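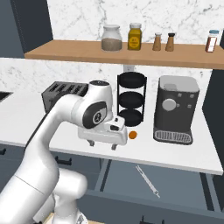

Cómo leer la fachada de una casa adosada antigua (y dibujarla sin volverte loca)

Inicio | Guías | Fachadas | Interiores | Glosario | Contacto

Llevo tiempo dibujando las casas de Fleddale y todavía me preguntan por dónde empiezo. Pues empiezo por las ventanas, siempre. La puerta es lo que más llama la atención, ya lo sé, pero las puertas se cambian, se pintan y se mueven de sitio, y los huecos de las ventanas casi nunca.

Lo que llevo en la bolsa: un cuaderno apaisado, un lápiz blando, una cinta métrica y una regla de 30 centímetros. Nada más. La goma la dejo en casa a propósito, que si no me paso la mañana borrando.

Paso 1. Ponte en la acera de enfrente

Busca un punto desde el que veas la casa entera, del zócalo a la cornisa. En calles estrechas cuesta (en Istamstead acabé metida en un portal, con permiso de los vecinos, eso sí). Traza una línea vertical por el centro de la fachada y otra horizontal a la altura de la acera.

Paso 2. Cuenta los vanos y compara alturas

Apunta cuántas ventanas hay en cada planta y fíjate en si menguan al subir. Lo habitual en estas casas es que las de la planta noble sean las más altas y las del ático casi cuadradas. Si ves una que rompe la serie, ¡márcala! Puede ser una reforma, o un hueco cegado que alguien volvió a abrir.

Paso 3. Mide una sola cosa

Mide el ancho de la puerta, que en las que yo he dibujado anda por los 80 centímetros aproximadamente, y úsalo como unidad para todo lo demás. ¿Cuántas puertas caben en el ancho de la fachada? ¿Y en la altura hasta el primer alféizar? Con eso ya tienes las proporciones.

Paso 4. Deja las molduras para el final

Abanicos, pilastras, ménsulas, todo eso es precioso y te come la mañana. Haz un recuadro con el sitio que ocupan y dibuja el detalle aparte, más grande, en la hoja siguiente.

Paso 5. Pasa el dibujo a limpio esa misma tarde

En septiembre dejé dos casas para el fin de semana y luego no entendía mis propias flechas. Yo lo guardo todo en una carpeta que llamo Memerance, por calles y número de portal.

Si te animas con una escalera interior, la guía está en el menú, en Interiores.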